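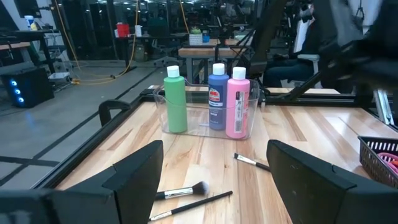
Green, blue and pink paint in a clear bin, with three brushes on the table.

Makwood Shared Art Materials
Progress report to the Vundomon Fund
Period covered: August to date
Report date: 16 February 2023

Summary

The grant pays for the sorting, storage and lending of art and craft materials from the Makwood building in Linddale. During this period we finished the stock list, changed the way paint and brushes are stored, and began lending to outside groups. The stock list stands at 339 entries. We have 11 groups registered to borrow, against none at the start. Spending to date is £734 out of a first instalment of £1,031.

Two pieces of work are behind. The labelling is only part done, and the second set of shelves has not been ordered. Both are covered further down.

Stock list

Before the grant, the materials were kept in cardboard boxes in the order in which they had been given to us. Some boxes had a note of the contents on the lid and most of those notes were out of date. Two or three people knew roughly where things were, and if none of them was in the building, a group leader would usually give up and buy new.

We took every box out in turn, tested what could be tested and threw away what could not be used. Paint was the largest loss. A good many bottles had separated past the point where shaking helped, and some of the older tubs had set solid. Glue was nearly as bad. Paper was in better shape than expected, apart from one box of sugar paper that had been against an outside wall.

An entry on the list is a type of thing and where it lives, so a basket of felt tips is one entry. We began by listing single items and stopped after the first two boxes. The list is kept on a shared spreadsheet with a printed copy on the inside of the store cupboard door. The printed copy is replaced at the start of each month.

Paint

Paint now goes in clear plastic bins. In the previous arrangement it was in lidded boxes and people opened four or five of them to find one colour. With clear sides the colours can be seen from the front of the shelf, and a leak shows up in the bottom of the bin before it reaches anything else.

Bottles stand upright with the caps closed. We do not try to keep full sets together in one bin. Colours are used up at different speeds, and the time spent making up sets was not repaid. A bin goes out to a group with whichever colours they have asked for and comes back to the returns table to be checked. The bottles are a mixture of makes and sizes, bought and donated, and we have left the shops' own labels and price stickers on where they were already there. A few bottles have lost their labels altogether. These are going to be marked by hand with the paint type, as it is not possible to tell ready-mix from fabric paint by looking at it.

Brushes

Brushes took longer than any other part of the work. They had been stored bristle down in jars, and a large number were bent or had gone hard with old paint. We soaked the better ones overnight in warm water and washing-up liquid and combed them out the next day. Those that did not recover were put in a separate tub marked for glue.

The remaining brushes have been divided by use and not by size number, which meant little to most borrowers. The groups are flat brushes, soft round brushes for washes and dusting, and long thin brushes for detail. The big soft ones are asked for most and we do not have enough of them. We would like to use part of the second instalment to buy more.

Brushes are laid flat to dry after washing. We had problems in the autumn with brushes being put away wet, and one whole tub had to be washed again because of mildew. The borrowing sheet now asks groups to return brushes unwashed if they are short of time, and we wash them on return.

Baskets and hand tools

Scissors and hand tools are kept in black plastic baskets with slotted sides. They are cheap, they stack when empty, and dust and paper scraps fall through the slots. We looked at wooden trays with divided sections, which would have looked smarter, but the cost was well over what we had allowed.

Scissors go in handles up. It is a small point but it has stopped people reaching in among the blades, and coloured handles can be picked out quickly. Left-handed pairs are tied with a piece of wool for the time being until we find something better. Blunt pairs are taken out and kept for cutting tape.

Very small items such as beads, split pins and sequins cannot go in the slotted baskets. They are in screw-top jars, which we had already.

The work table

Sorting and returns are both done on the long wooden table. We had intended to buy a second table for returns and found that we could manage with one by keeping baskets on it for things coming in. When a basket is full it is checked against the list and put away, and an empty one takes its place. The potted plant lives on the table and moves about as space is needed. It has been used by one of the drawing groups as a subject, so it has more or less become part of the stock, although it is not on the list.

The table top marks easily. We put down newspaper for paint and have bought a wipe-clean cloth from the grant for use with ink and dye.

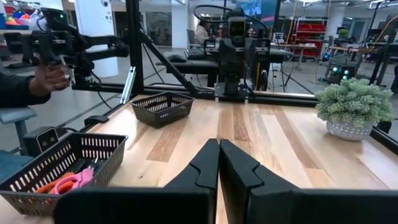

Lending

Lending began in the autumn with the groups that already meet in the Makwood building and was opened to others in Linddale once the list was complete. The groups registered so far include two after-school clubs, a card-making group, a parents' morning, a memory café and the holiday playscheme at the Li Centre. The Li Centre has been the heaviest user. It has no storage of its own and collects what it needs at the beginning of each holiday week.

Loans are for a fortnight. There is no charge. Groups are asked to replace paint and glue if they can, and about half of them do so. We have not chased the others, as the purpose of the grant was to help groups that could not afford their own materials.

Losses have been small: a hole punch, several pairs of children's scissors and a lino roller. One basket came back cracked along the rim and is still usable.

The main complaint has been about collection times. At present someone has to be in the building to hand things over, and evening groups find this difficult. We are looking at a lockable cupboard in the entrance passage so that orders can be left out ready.

Spending

Spending to date has been on clear bins, baskets, the first set of shelves, replacement brushes and paint, the table cloth, printing, and a label printer. Receipts are attached separately. The shelves cost less than we estimated. The label printer cost more, and the tape for it is dear, so we have gone back to paper labels under clear tape for anything that is not likely to get wet.

We ask the Fund to agree that the money set aside for a second table may be moved to brushes and to the lockable cupboard. There would be no change to the total.

Work that is behind

Labelling. All of the shelves have been labelled. The bins and baskets have not. We had planned to finish this by the new year and lost several weeks when the heating in the store was off and nobody could reasonably be asked to sit in there. We now expect to finish in the spring.

Second set of shelves. These were to go on the end wall. When we came to measure up we found that a pipe runs across it at shoulder height, which had been hidden by the boxes. A narrower set would fit beside the door and we are getting a price for that. In the meantime the fabric and wool are still in their original boxes. They are on the list but they are awkward to get at, and very little of either has been borrowed.

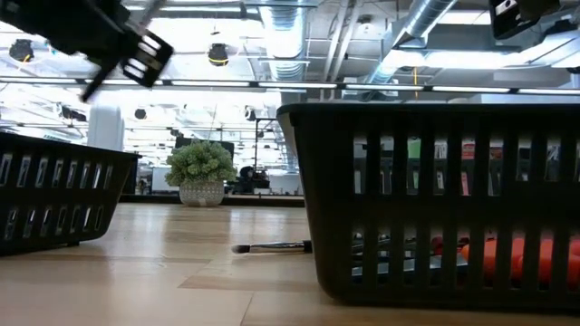 Slotted black baskets on the table, with a brush in front of the right-hand one and the potted plant further back.

Next period

We will finish the labels, fit the narrower shelves and sort the fabric and wool. We will also go through the brushes again before the summer playscheme. Borrowers will be sent a short form asking what they looked for and did not find, and the answers will go with our next report.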